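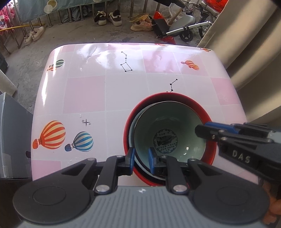 Chamado 494 – Toalha de mesa Brirneo, linha balões
Estado: reaberto
Loja: Darnumetti

Segunda, 9h40 – Cliente
Comprei a toalha xadrez rosa e branca porque o anúncio garantia "superfície sempre lisa". Continua enrugada numa das pontas. Já ficou estendida mais de 12 dias. Quanto tempo é "sempre"?

10h15 – Suporte
Sugerimos aplicar o secador de cabelo em temperatura baixa pelo avesso e colocar peso sobre a área.

14h20 – Cliente
Fiz as duas coisas, com as tigelas empilhadas em cima. A ruga baixou enquanto o peso estava lá e voltou quando tirei. Também não me convence a parte do "repele líquidos": a gota fica parada em cima da toalha até alguém passar um pano. Qualquer plástico faz isso.

15h05 – Suporte
O material pode guardar a marca da dobra de fábrica. Recomendamos o spray alisador Flivico, à venda na loja.

15h30 – Cliente
Ou seja, compro outro produto para consertar o primeiro. Não, obrigado. Paguei 245 pela toalha e quero saber se a troca vem dobrada do mesmo jeito. Se vier, prefiro o reembolso.

16h10 – Suporte
Encaminhado ao setor de trocas. Consultado o estoque: 2 unidades, ambas dobradas. Aguardando confirmação de envio em rolo.

16h25 – Cliente
Confirmem por escrito, por favor. Até lá o chamado fica aberto.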